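Budget for handheld grippers, laundry folding at home. What am I forgetting?
Posted in Equipment & Buying

Mitali Akanda
Trying to put a budget together before Sunday, so sorry if this is scrappy. We want to record people handling laundry in ordinary bedrooms, two handheld grippers per person, one in each hand. Towels, T-shirts, small cloths. Later on the recordings go towards teaching an arm to do it, but the arm is NOT in this budget.

Quote from Rekia is 3285 for a pair with cameras and mounts. Zemuren want 1619 for one, charger seperate. Both before delivery. Is the pair price sensible, and what else should be on the list? Towel on the bed, cloth in the yellow fingers, that sort of job:
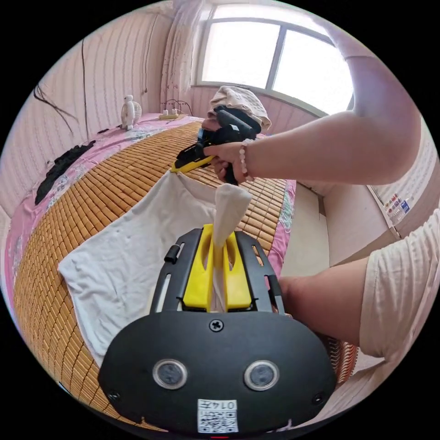

Mitali, does the 3285 include spare fingers? If not, ask again before you compare anything. Parveen Bhattacharjee here, by the way, I'll do a proper answer below when I'm off the bus.

Mitali Akanda
No spares in either. Will ask.

Parveen Bhattacharjee
Right, back. Two singles from Zemuren is 3238, so there's hardly anything between them until you add the chargers. Get that figure in writing. Then the bits that never make it on to the quote:

Spare fingers. Budget 3 sets. Soft ones wear at the tips and thin cloth starts slipping, long before anything else goes wrong.
Storage. Fisheye video from two units fills a drive fast. Buy the bigger drive now.
Something to charge from. Bedrooms are short of sockets and the one you want is behind the bed.
Cloth. Cheap, but people forget it. You want thin, thick, stretchy, and a few of each so you're not waiting on the washing machine.

Also plan the rooms. Mirrored wardrobes are everywhere and if your tracking works off the cameras you need to know how it copes with reflections before paying for a full set. Ask for a loan unit.
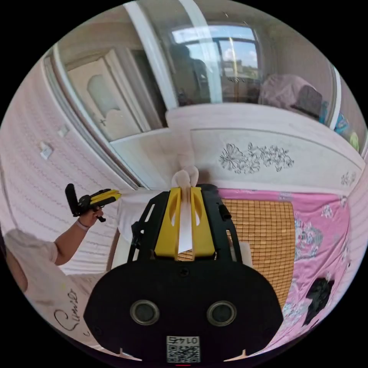 Utongate lent us one for a week, paid carriage only, and we found two rooms where it lost its place. Cheaper to learn that on a loan. Matubbar wouldn't lend but did knock a bit off. Worth asking all of them, worst they say is no.

And don't pay for a long support contract up front. Take the shortest one, see how often you ring.

Lakmal Abeysekara
just get the pair. sorted

Moushumi Khan
Disagree a bit with Lakmal, two singles means if one goes back for repair you still know exactly what's covered. Our pair had one warranty number and they wanted both units returned. 4 weeks with nothing to record on!! Check the terms.

Other thing is people's time. Your biggest cost by the end will be the person holding the grippers, shirts are slow going compared with towels and arms get tired. Put breaks in the plan and dont book full days. 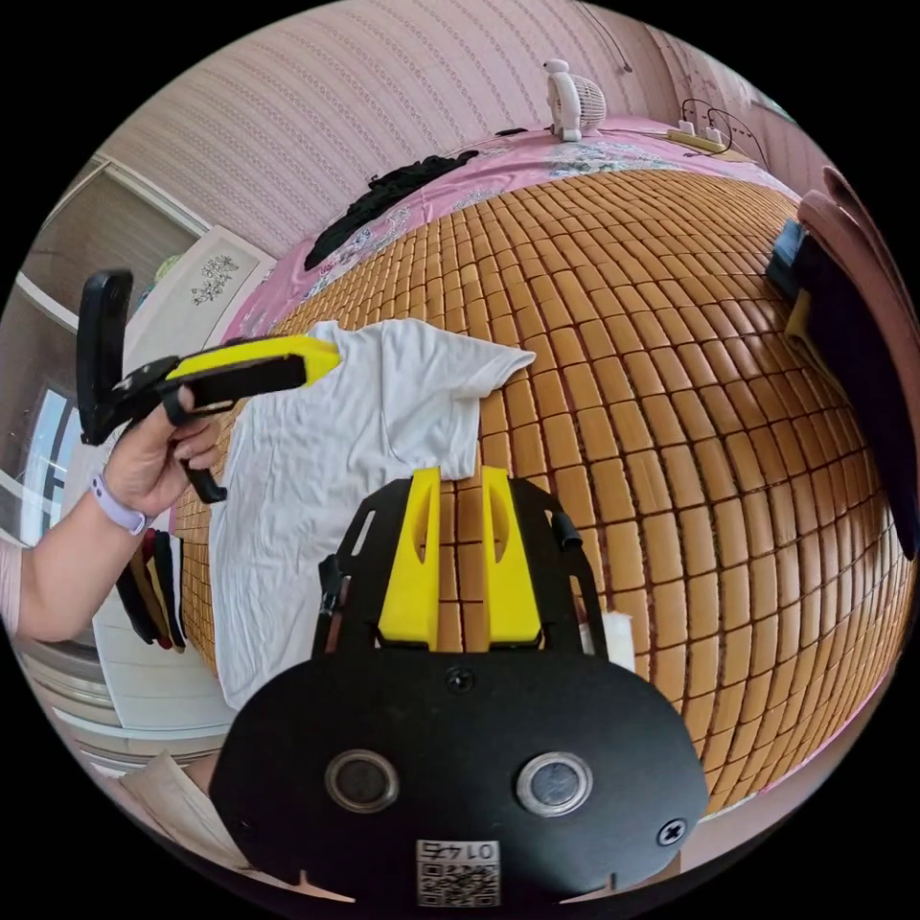 White T-shirt laid out on the mat, gripper by the shoulder.

If money's tight start with towels and small cloths, add shirts in the second month when you know your pace. You can always buy more fingers, you can't get the hours back.

Mitali Akanda
Brilliant, thanks all. Have asked Rekia about the warranty and the spares, and emailed Utongate for a loan. Will post the final list once it's through, probably May.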